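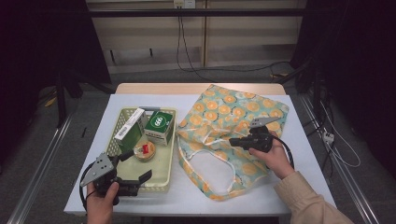
Jostness Lattice Basket, Pale Green

I've sold a lot of baskets in this little shop, and the Jostness is the one I keep stealing from my own shelves. It's a plain plastic basket in a soft, pale green with a lattice pattern punched around the rim, and the bottom is flat. That flat bottom is why I stock it! Small boxes stand up in it instead of sliding into a heap, and you can put a little round tub in the middle without it rolling off to hide in a corner.

I started out using mine for the bathroom cupboard (cartons, tubes, all those things that fall over the minute you shut the door). Then a second one went on the hall table for whatever comes out of my tote bag when I get home, and now there's one in the kitchen too. I'm up to 3 and I'm not promising to stop there.

What it's good for

Small boxed stuff, mostly. Tea, soap, bandages, batteries, spare light bulbs still in their cartons. The sides are open enough around the top that you can hook your fingers in and pull the whole thing off a shelf with one hand. I wouldn't use it for rice or beads or anything that could trickle out through the holes, and if you want to keep loose pens in it, put them in a cup first.

It also works really well as a sorting basket. When I'm emptying a bag I put the basket on one side of the table and lay the bag flat on the other, and everything goes straight across. Ten minutes, tops, and the old receipts go in the trash while I'm at it.

Cleaning

Warm water, a drop of dish soap, and an old toothbrush for the lattice. Let it drip upside down on the rack. I don't put mine in the dishwasher, and the maker, Grorker, says not to either. The pale color does show ballpoint ink, so wipe that off while it's fresh.

Color and fit

We carry pale green all year. There was a cream one until July, and I have 2 of those left in the back if you ask nicely. Please measure your shelf before you order, and measure the depth as well as the width, as that's the one everybody forgets (me included, the first time). The baskets nest inside each other when they're empty.

If you need something deeper, look at the Torvik bin on the next page. It has solid sides and a lid, so it's better for a garage or a closet floor. I like it fine, but I wouldn't want it out on a table.

From customers

"Bought one for my desk and came back for more. The rim is comfortable to carry." Jawad Tanoli

"Nice color, a bit lighter than I expected from the website. Holds all my tea." Zhiqiang Lei

Ordering

Baskets are sold one at a time. Orders placed before noon go out the same afternoon. We sold around 300 of these last year, so if the page says out of stock, leave your email and I'll write when the next cartons come in. Unused baskets can come back within a month, and the label needs to still be on the bottom.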